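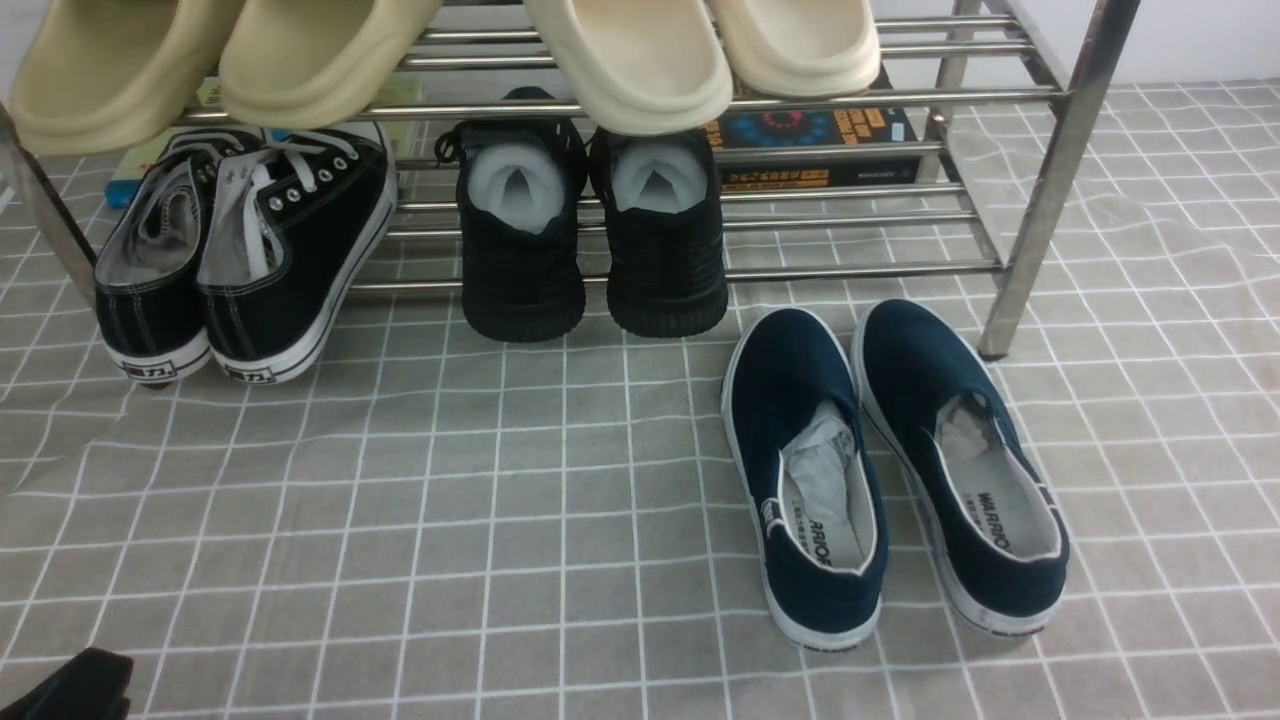
Re: Hall shoe rack, and the paper question

Yusri Sinaga wrote:
> Does anyone still stuff their canvas shoes with paper? My
> Olari rack came in November and I have 15 pairs to get on it.
> My wife says the paper is clutter. I say it keeps the toes up.
> Also, heels out or toes out? We are not speaking.

Yusri,

Paper, yes. Heels out, also yes, and you may read that aloud at dinner. Ours live backs to the room, so I can pick a pair by the heel and go. Toes out looks like a shop, and in a shop it's somebody else's job to put them back.

I use the tissue that comes in the box until it gives up, then plain white packing paper. Never newspaper in anything with a pale lining. I did that once to a pair of Tonbergs and walked round for a summer with the football results on my socks.

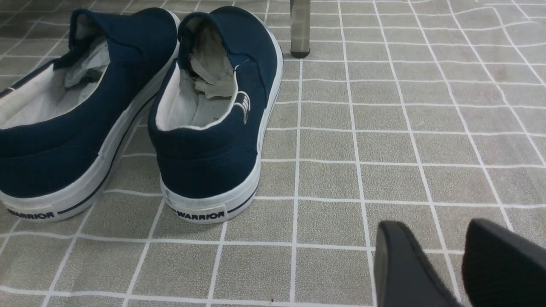
Push it right down into the toe first and leave the rest bunched towards the opening. Don't ram it. You want the shape of a foot, and a foot in a good mood at that. One sheet a shoe does for me (size 36), though you may need half a ream.
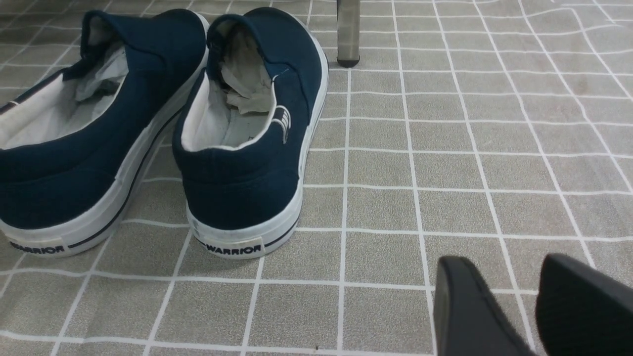

Navy Warrior slip-ons, tissue in both.

As for the rack itself, steel bars are fine for anything with a proper sole. Slides go on the top shelf, where they hang over the front and look as if they're thinking of leaving. I've stopped arguing with them. Knitted shoes go low down.

Ilona Pálfi will write in to say a rack is for shoes only. She is right, and I have books on mine.

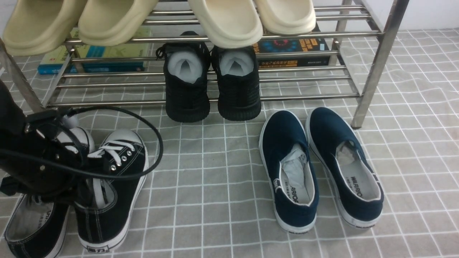
Slides up top, books below them, black knits on the lowest tier.

If 15 pairs won't fit, 7 of them aren't being worn. I'd start with whichever ones you'd be embarrassed to name on this list. Does the Olari come with the levelling feet, by the way? My old Firkitz rocked for 3 years on a folded bus ticket.

Zariņš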